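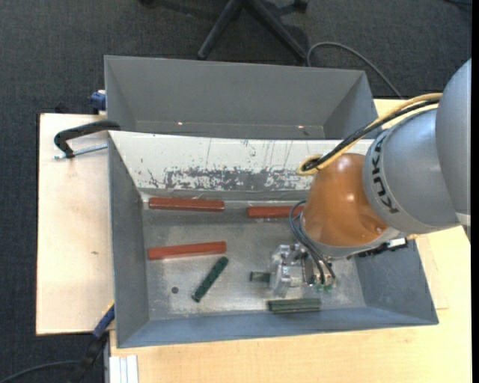
Otis Holloway wants to talk about bins. He has wanted to talk about them since before I got my coat off, and he is very good at it.

"Everybody asks about the arm," he says. "The arm is great! But the hard part is stuff lying any old way in a metal box."

Holloway builds and tests setups for Starico, whose bin-picking kit, Plulix, went on sale in November. The kit is software, a gripper and a week of help getting it going. Customers bring their own robot. On his own bench it's a KUKA, working over a gray bin with a handful of reddish and dark green pieces in it, and I could have watched it all afternoon.

Why so few parts? "A full bin is kind of easy," he says. "There's always something on top you can grab. When you're down to the last 6, they're flat on the floor or shoved against a wall, and the gripper has to get in there without hitting the side." He tips his hand to show me the angle, then does it again, slower, with a pen for the part.

Setting up a new part used to mean 1000 sample pictures. Plulix gets by with 227, a number Holloway says with real pleasure. "I wanted 200. Shoshana wouldn't let me." That would be Shoshana Greenberg, who wrote most of the software and who joined us halfway through with a sandwich.

"He'd have shipped it at 50," she said.

Greenberg is frank about what the kit doesn't do yet. Shiny parts still give it trouble, and so do tangled ones - springs especially. "If your bin is full of springs, call us next year," she said. She'd also like the setup screens to be friendlier, and having tried them, so would I. It took me three goes to find where you tell it how big the bin is.

Their first customer is a small shop in Haverford that sorts bar stock on the night shift. Holloway drove out to install it himself and stayed two extra days, mostly, he admits, to watch. "They'd named it by the time I left," he says. "I'm not allowed to tell you what."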